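卓上小物の「とりあえず置き」に関する観察研究:櫛とペン立ての関係を中心に

2018年12月22日
文:Titik生活道具研究室

3. 共用机における小物の配置
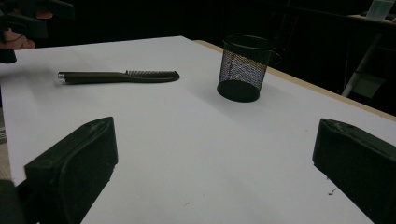

図3 白い天板の上の黒い櫛と黒いワイヤーメッシュのペン立て

3.1 対象と手順

本節では、共用机の上に残される身だしなみ用品、とりわけ櫛の置かれ方を扱う。櫛は文房具ではないのに、机の上では文房具とよく隣り合う。前節で集計した147件の配置記録を読み返していて、筆者がいちばん心を躍らせたのがこの組み合わせだった。記録は7月からKostmontの共用作業室で集めたもので、机の利用者には普段どおりに物を置くよう頼んだ以外、何の指示も出していない。

147件のうち、櫛を含む配置は57件あった。このうちペン立てが同じ天板に出ていたものを「併置」と呼び、櫛が容器の中に立てられているか、天板に寝かせてあるかを区別した。図3は後者にあたる。櫛は横向きに寝ており、ペン立てはその右、天板の奥寄りに立つ。

3.2 寝かせる櫛、立てる櫛

櫛を容器に立てるか天板に寝かせるかは、柄の長さだけでは決まらない。図3の櫛は長い柄をもち、歯の列は短く、柄の端には銀色の小さな金属キャップが付いている。形だけを見れば、筒形の容器に柄から差し込むことはいかにも容易そうである。それでも櫛は容器の外にある。聞き取りでは、ペン立てに櫛を入れることへの抵抗を語る利用者が複数いた。インクが付きそうだという声もあれば、髪に使うものを人の目につく高さに立てたくないという声もあり、後者は当初まったく予想していなかっただけに、じつに面白い発見だった。

歯の向きにも触れておきたい。図3では歯が櫛の上側の縁に並ぶ。予備調査で使った分類票Fumanceには歯の向きの欄がなく、本調査の途中で書き足した。記入の手間は増えたものの、置いた手の動きを考える手がかりになる項目であり、次の調査では最初から入れておくつもりである。

3.3 色と見つけやすさ

黒い小物は白い天板の上でよく目立つ。図3の二点はどちらも黒く、輪郭がはっきり読み取れる。ただしメッシュの側面は向こうが透けるため、同じ黒でも底の部分ほど強くは見えない。収納具としてのメッシュ筒の魅力はまさにこの透け方にあり、中身の有無が横から分かるうえ、机の上に重たい塊をつくらない。利用者の評価も高く、不透明な筒形容器Sunと比べて「圧迫感がない」との回答が多かった。

一方で、黒い櫛を黒い筒に入れた場合の見つけやすさは、今回の資料からは判断できない。併置の記録のうち櫛が容器に立てられていたものは9件にとどまり、色の組み合わせごとに分けると比較に足りる数が残らなかった。

3.4 小括

櫛は、容器がすぐ近くにあっても天板に寝かされることが多かった。片づけ忘れと見なされがちなこの置き方を、筆者らは一つの収納の形として数えることを提案する。手に取りやすく、戻す先を選ばず、隣の道具と混ざらない。第4節では対象をはさみと定規に広げ、200件の追加記録を用いて同じ分類を試みる。

関連記事
・共用机の天板色と忘れ物
・メッシュ筒と不透明筒の使い分け:Sunを用いた比較
・分類票Fumanceの改訂について
・Kostmont共用作業室 配置記録の手引き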